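Does the kitchen table need a system? Report on the Tarkham Unit household project

Background

Our group was asked to look at one part of a household where things pile up and to test a method for dealing with it. We chose the kitchen table. The method came from a handout on home organisation, which claims that grouping items by "next use" gets a surface clear faster than grouping them by kind. The handout gives no source for this, and we could not find one in the Cakstead library either.

We had some doubts before we started. "Next use" sounds sensible until you ask two people what a colander is going to be used for next. One of us said pasta, another said washing fruit, and under the method those are different groups.

What we did

Each run began with a mixed spread of real kitchenware and play food on a white board. The person tidying had to sort it either by kind (dishes with dishes, food with food) or by next use. We did 27 runs over 2 weeks in February. Play food was used so that nothing would spoil between sessions – a fair choice for the budget, but it weakens any claim about real kitchens, where the milk has to go back in the fridge first.
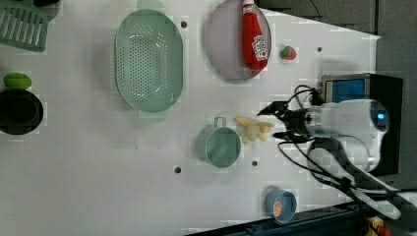 Report by Escobar Group
Second-year students, Household Studies

A spread of this sort shows the trouble with both methods. The ketchup bottle is lying on a plate and the orange slice is in a small blue bowl. Are those already sorted? By kind, they are wrong, as food and dishes are mixed. By next use, you could argue they are ready to serve. The strawberry beside the plate has no such excuse, and neither does the green mug lower down.

Results

Sorting by kind was quicker in most runs. The average difference was around 7 seconds, which we do not consider worth much. People also got faster the more often they did it, whichever method they used, and we did not shuffle the order properly in the first week. Any honest reading of our numbers has to allow for that.

The Flulotow checklist, which we had planned to use for scoring, was dropped early. It marks a table as "clear" or "not clear" and has no line for a bowl left out on purpose.

What we would change

More people, for a start. We would also use a table with a sink and cupboards nearby, as walking back and forth is a big part of the labour and our set-up left it out. The handout's claim may still hold in a real kitchen. We saw no sign of it in ours.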